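Section 4: Laying out the table set

This section covers placing the Lunde table set after the parts have been unpacked and checked (see Section 3). The Prurkar paper mat is supplied separately. Revision date: 2022-03-14.

4.1 Before you start

Clear the table top and wipe it with a dry cloth. Leave a margin of 80 mm between the rear row and the far edge of the table.

CAUTION: The knife is a plastic part, but it must still be laid flat when not in use. Do not stand it in the cup.

4.2 Placing the rear row

1. Place the bowl at the far left of the row, open side up.
2. Place the small box to the right of the bowl. Close the box fully before moving it.
3. Place the cup to the right of the box. Leave enough room between the two for a hand to lift the cup straight up.
4. Stand the small utensil in the cup. It should lean against the side, with its upper end above the rim.
5. If your set includes the square tray, place it at the right-hand end of the row.

Note: Sets packed before February contain the Forport cup, which has a narrower base. It is placed in the same position.

Bowl, box and cup in their row

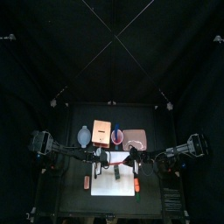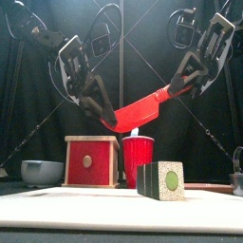 4.3 Placing the front area

1. Lay one sheet of white paper in front of the row, near the centre of the table. The long edges must be free of creases.
2. Place the small block upright near the centre of the sheet.
3. Place the remaining small items in front of the sheet, directly on the table top. They must not overlap the paper.
4. Press down on each corner of the sheet. If a corner lifts, replace the sheet. Do not use adhesive tape on the table top.

4.4 Handling the knife

1. Pick up the knife by the ribbed part of the handle.
2. Keep the blade level when passing it over the row.
3. Lower it to the table on the side away from the cup.

CAUTION: Do not rest the blade on the rim of the cup. The cup is light and will tip if loaded on one side.

4.5 Checking the layout

Look along the row from the left-hand end of the table. The bowl, box and cup should stand in line to within 2 mm. If a part is out of line, lift it and set it down again. Sliding the box can mark a painted surface.

For replacement parts, quote the Zustero part number printed on the packing list. Bowls and cups are supplied in packs of 2.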